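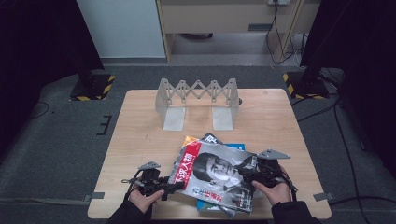 Soporte extensible Nillier, en plástico gris translúcido, sobre mesa de madera clara.

Nillier, soporte extensible para libros y revistas
Fabricante: Strazds
Distribución institucional: Osgate

El soporte Nillier está destinado a salas de lectura, hemerotecas y bibliotecas escolares. Consta de una celosía articulada de eslabones cruzados, unidos por pasadores, y de 2 pies en forma de L con base plana. La celosía se despliega en horizontal hasta la anchura requerida. No precisa herramientas.

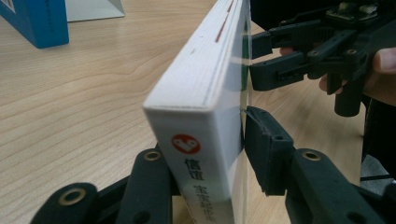 Los libros infantiles y los ejemplares con funda plástica se colocarán en posición vertical, con el lomo hacia el lector. Las revistas de cubierta blanda se agruparán por tamaño antes de su colocación.

Garantía: 3 años
Plazo de entrega: 14 días hábiles
Limpieza: paño suave, sin disolventes

Los pedidos de centros públicos se tramitan por escrito ante Osgate, a la atención de Razia Mohmand. Ficha revisada el 10 de octubre de 2019.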